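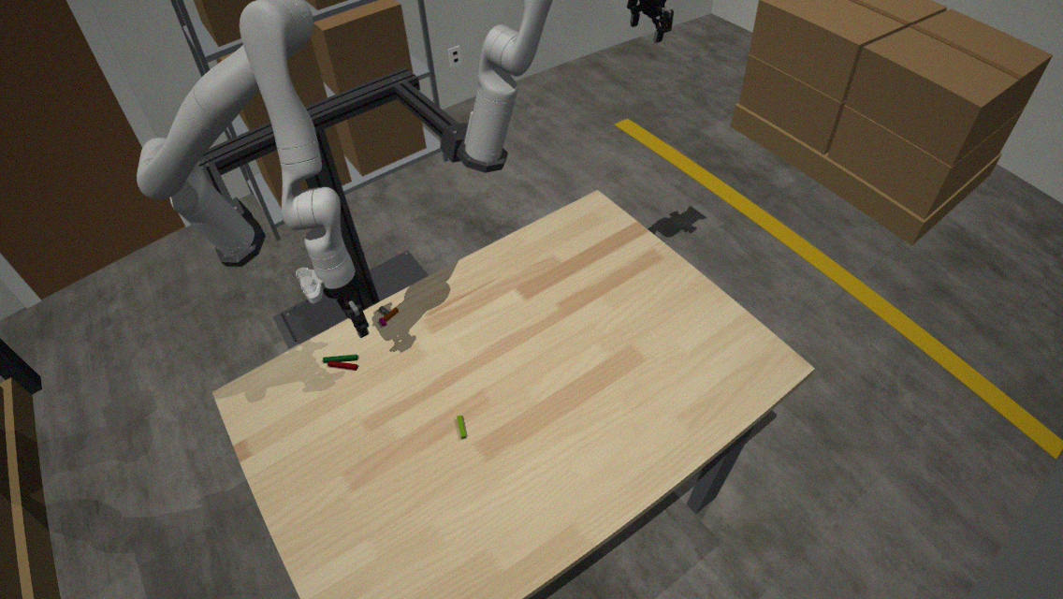

Two-arm tabletop cell in simulation, with sticks and small blocks on the work surface.

Software Engineer, Motion Planning and Simulation (full time)

Pistis develops control and planning software for two-arm manipulation cells. The planning group is hiring one engineer to work on the layer between task descriptions and joint trajectories. The position reports to Tiina Ikonen, head of planning software.

Background

Our planner, Lamley, is written in C++ with Python bindings. It takes a scene, a set of goal poses and a task order, and returns time-parameterized trajectories for both arms. Each release is tested in simulation before it goes to hardware. The regression suite has 600 scenes, most of them short sorting and placing tasks with small parts. A full run takes almost 3 hours, and we want that number to come down.

Duties

Maintain and extend the collision checker, including arm-to-arm checks and checks against the mounting frame.
Improve grasp selection for thin parts lying close together or touching, where the present sampler wastes most of its candidates.
Write scene generators that vary part pose, lighting and clutter from a fixed seed.
Profile the planner and remove avoidable recomputation between consecutive queries.
Review merge requests and keep the interface documentation current.
Reproduce planner faults reported from hardware and add a test scene for each one.

Required

Degree in computer science, robotics, applied mathematics or a related field, or equivalent work experience.
At least 2 years of professional C++ (C++17 or later).
Working knowledge of sampling-based planning, inverse kinematics and rigid-body transforms.
Comfort with Linux, Git and continuous integration.
Clear written English.

Useful but not required

Experience with a physics engine, especially contact tuning.
Trajectory optimization.
Perception output handling, such as pose estimates with covariance.

Conditions

Permanent contract with a trial period of four months. Remote work is possible 2 days a week. The role includes occasional hardware sessions in the lab. Start date is in June or by agreement.

How to apply

Send a resume and one code sample, or a link to a public repository, to Sirkka Keskinen in recruiting. Cover letters are optional. Applications close February 24, 2023. Selected candidates will have a technical interview with Tiina Ikonen and Jelle De Graaf, followed by a paid programming task on a small planning problem. Technical questions about the role may be addressed to Jelle De Graaf.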